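The house smelled of quinces when I came down this morning, because I'd left the whole bucket on the stove side of the kitchen overnight and they had warmed up and let themselves go. I stood there in my dressing gown longer than I meant to. It's a smell that belongs to Mum's pantry, and to the inside of the old Grevville hall on show day, and for a minute I wasn't sure which of the two I was in.

I had promised myself I'd do the lot today, and I very nearly have. Peeling quinces is a job for someone with better wrists than mine. They're hard as doorknobs and they skid about, and the fuzz gets up your sleeves and stays there. I did the first batch before breakfast and then had to sit down with a cup of tea and the radio. The second batch went more easily, I think because Farzana Hayat rang in the middle of it and I put her on the loudspeaker and peeled while she talked. She is cross with her sister again, over the curtains, and I made the right noises. She wants to know whether I'm putting anything in the show this year, and I said I might, and she said I always say that and then I put in five things and get no sleep, and I couldn't very well argue.

The thing is that I'd like to do the jelly the way Rozália Krajčí showed me. She lived over the back fence from us when the kids were small, and she used to hang her jelly bag off an upturned stool with a broomstick across it, and heaven help any child who gave it a squeeze. A squeezed bag gives you cloudy jelly, and she would hold a cloudy jar up to the window and look at it as though it had told her a lie. I have her recipe on the back of an envelope, and half of it is in Slovak, and the half in English says things like "sugar, enough" and "boil until colour of good shoes." I've always taken that to mean a reddish brown, but last year Natalia Esquivel read it over my shoulder and said surely black, and we laughed until I had to turn the gas down.

Up to 60 jars is what I've got in the laundry cupboard, if I'm prepared to use the ugly ones. I washed the nice ones after lunch and lined them up on a tea towel along the bench. Some of the lids have gone rusty inside and I've put those aside for nails. I weighed the sugar out on the old scales in 600 gram lots, which is how Mum did it, and wrote a little stroke on the back of the rates notice for each one so I wouldn't lose my place. I lost my place anyway when the dog wanted to go out.

Braulio Arriaga came by at three with the thermometer he'd borrowed in the summer for his candles. It had wax on it. He was very apologetic and stood at the sink picking at it with his thumbnail while I told him it didn't matter, and he stayed for a slice of the date loaf and then another slice. He's thinking of giving up the place on the hill road. He says the driveway is beating him, and the wood heater too, all that carting in and out. I didn't know what to say to that. He's been up there as long as I've been down here, and I've always been able to see his kitchen light from my back step when the leaves are off. I sent him home with a bag of quinces he didn't want and the end of the loaf, which he did.

After he'd gone I strained the first batch and it came through beautifully clear, a sort of pale apricot before the sugar goes in. I did not squeeze the bag. I stood guard over it, in fact, with my hands behind my back like a museum attendant. The colour only comes with the long boil, and you have to trust it. Elvia Valdovinos says she puts in a strip of lemon peel for the last ten minutes and takes it out again, so I've tried that with half and left the other half plain, and I shall make everyone at book group taste both and pretend to have no opinion.

I've stuck two in at the foot of the page tonight, the knotty boards first and then the white arm over the table.

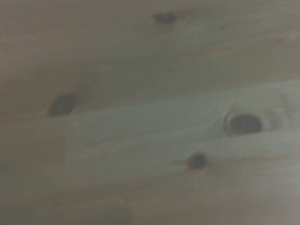
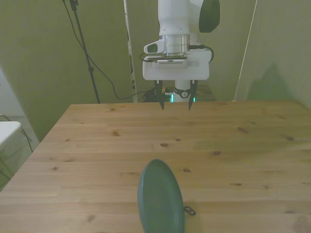

Grevville, May

It's gone ten now and I'm back at the kitchen table with my feet on the other chair. The last of the jars have started to pop their lids down, one at a time, and I do like to sit up for that. Natalia's coming for the spare ones tomorrow if her car behaves. I must remember to ask her for the name of the man who did her gutters, and to ring the library about that book, and to find something kind and useful to say to Braulio. Perhaps I could just ask him down for dinner once a week over the winter. He could bring the wood in for me and grumble about it, and I could do the roast, and we'd both be fed.

There's a saucer of jelly scrapings by my elbow, set quite firm, and I've been at it with a teaspoon the whole time I've been writing. The lemon half is better. Rozália would not have approved.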